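Clumico Table Mat, Ribbed
Section 4: Setting up a work surface and clearing it again
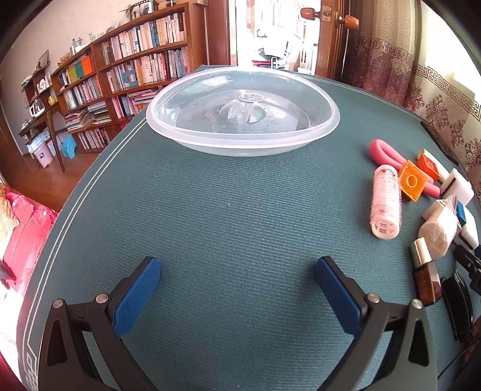

Do small things need to be taken off the mat before it is wiped?
Take them off first. Wiping between them leaves streaks in the ribs, whatever the pack says about "wipe-around cleaning."

4.1 Laying the mat

1. Clear the table and dry it.
2. Unroll the mat with the ribbed side up. The pack promises it will lie flat at once. Ours took 72 hours at the Horkotcombe workshop, with books on the corners.
3. Line the printed border up with the table edge. If your table is not square, pick one side and live with the other.

4.2 Setting things out

1. Put large, light pieces such as clear plastic lids toward the back, where a sleeve is less likely to catch them.
2. Keep hair rollers, foam loops and small blocks together on one side.
3. Lay bristled rollers on their sides. The ribs are sold as "anti-roll." They slow a roller down. They will not stop one on a sloping table.

Note: Clear plastic is easy to overlook on a colored mat. Check for lids before you lift a corner.

4.3 Clearing and wiping

1. Put the small pieces away in a box or tray.
2. Lift lids by the rim. A molded center knob may look like a handle, but do not trust it with the weight unless the lid maker says you can.
3. Wipe along the ribs with a damp cloth. Going across them just moves crumbs from one groove to the next.
4. Leave the mat open for 2 hours before rolling it up.

Caution: Do not use the mat under hot pans. The Andton edition of this guide calls it "heat friendly," a phrase we have not been able to get explained.

Caution: Keep bristled items from being dragged over the printed border. The claim of 300 wipes without fading says nothing about scratches.

For storage, see Section 5. Replacement mats are listed under part 107 in the Acheampong parts list.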